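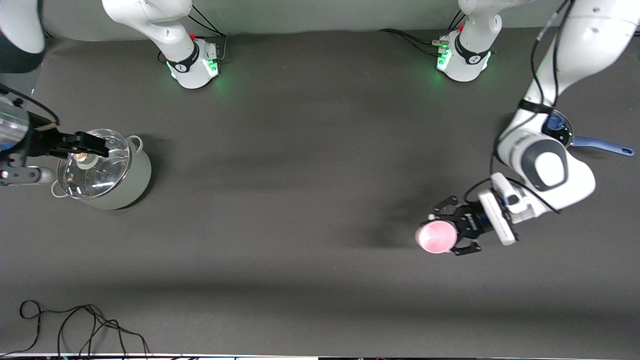 I have owned 31 lids in my life and loved one of them. My cousin thinks this is a sad sentence. She keeps her pots under foil in Plesmont and lifts a corner whenever she gets nervous, and then wonders why the rice is gluey!

Glass is the way to go. You get to snoop on your soup all day long and the steam stays put. Imre Magyar, who ran the kitchen counter at Fornwood when I was a student, used to push solid steel on everybody (he said glass made cooks lazy). Fine, I'm lazy. I also haven't burned lentils since May.

And while I'm picking fights, let's talk about plastic cups. I like them. A plain pink tumbler, a bit tapered, no handle, no slogan. Mine live out on the table next to the pot and do for water, dry beans, whatever. 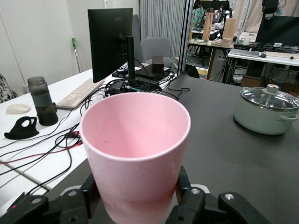

Against the good glasses

My mother had 7 good glasses and we drank from them maybe twice. What a waste of a shelf. A plastic cup can go over on its side and the conversation keeps going. 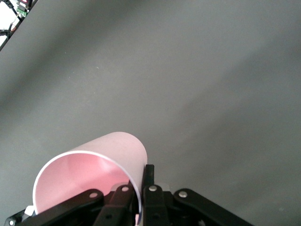

Pink cup or tube, lying down.

So use the cheap cup, put the glass lid on, and leave the foil for leftovers. My cousin can write her own column.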